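The Late Bus to Grunham

1. Monday

Missed the 4 o'clock. Ran for it, bag banging, one shoe half off. Gone. Just the back of it going up the hill past the Saavedra store, and Hortensia sitting on the bench like she'd been there all week.

She had the letter. I could see the corner of it in her coat. Seventeen years and he writes from Dilen, one page, no return adress. She wouldn't hand it over. Talked about the price of onions insted.
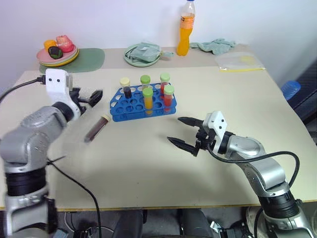

Figueroa said I could read it on the bus, if there was a bus, and that I wasn't to make a face.

I made a face. He wanted the house. Not to live in, to sell. 448 Urna Road, the blue door, Mama's lemon tree, all of it. He'd even spelled her name wrong.

"So?" I said.

"So nothing. I'm going up there."

Rain by then. We stood under the store awning and shared a roll. No butter.

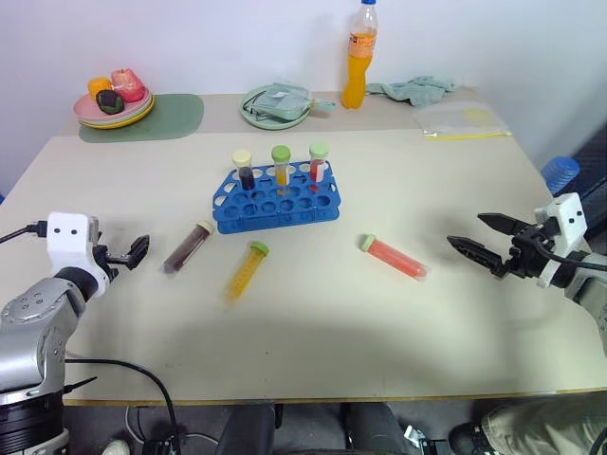 2. The bus

Back seat, wet wool, heater stuck on high. She slept or pretended to. I read the page again, then again. On the back, in pencil, very small: is the tree still there.

Didn't wake her. Should have, maybe. Dark fields, a dog, the lights at the Grunham turnoff.

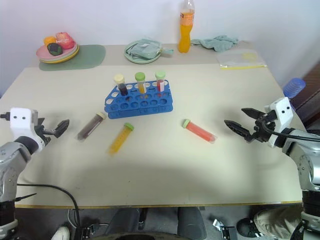
3. Dilen

He was at the stop. No hat, old. Holding a lemon, of all things, store bought, sticker on it.

She got down first. Took it out of his hand, smelled it.

"This is a terrible lemon," she said, and gave him her bag to carry.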